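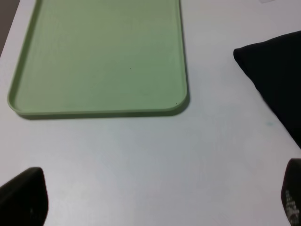 Leif Bach

Research / Automation / Public Demonstrations

Home Issues Authors Search Contact

4. The Open Day at Sillitz

4.1 Setting and Procedure

The demonstration took place at the Sillitz site on 24 May 2022, during the annual open day of the Nørgaard laboratory. The task shown to visitors was the handling of clothing on a table by a robot arm with a two-finger gripper. It had been chosen in February in preference to a block-stacking task, which earlier visitors had found easy to follow but had rarely asked about. Clothing is familiar to everyone who comes through the door, and most people hold a firm opinion on how a shirt should be folded.

Registration at the entrance recorded 203 visitors over the day. They were admitted to the demonstration room in small groups, and each group stayed for around 18 minutes. A member of staff gave a short introduction, after which the robot was started and the group was free to speak, move along the barrier and put questions to the operator. The operator was asked to answer briefly and to leave general questions to the host.

Two views of the work are given in this section. Figure 1 is the view from the gripper, with both fingers at the lower corners, the light green tray ahead and to the left, and black fabric at the right. A wide part of the table between the fingers is bare. Visitors who were offered this view on the side monitor tended to compare it with what they could see for themselves from the barrier, and several remarked on how little of the table it took in. Tzu-hsuan Liao, who hosted the morning groups, began to use the comparison as an opening topic, and the afternoon host adopted the same practice.

4.2 Legibility of the Task

Our main interest was whether visitors could state what the robot was meant to do before they were told. Rigid objects give strong hints in this respect. A cup and a saucer suggest their own arrangement. A garment lying on a table does not, and the goal has to be inferred from the state of the cloth and from whatever stands near it.
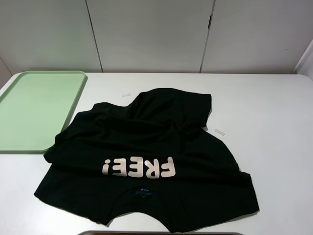
Leif Bach

In Figure 2 a black T-shirt lies crumpled with its back facing up and the word "FREE!" upside down to the viewer. The cloth touches the right rim of the tray, and its upper half is bunched into folds. Arrangements of this kind drew the widest range of guesses. Some visitors expected the shirt to be spread flat, others expected it to be placed in the tray, and a smaller group took the tray for an obstacle. The print was often used as a reference when people described the position of the shirt to one another, whereas the collar was mentioned less often than we had anticipated.

The written comment cards support these observations only in part. Space on the card was limited, and many respondents used it to comment on the speed of the arm. Cards completed by school groups were collected by their teachers and may reflect discussion after the visit. They are therefore reported separately from the Gidenstead data in Section 5, where the same card was used without a live demonstration.

4.3 Conduct of the Hosts

The 2 hosts worked from the same introduction but departed from it as the day went on. Notes kept by the operator indicate that the morning introduction became shorter and that the afternoon introduction became longer.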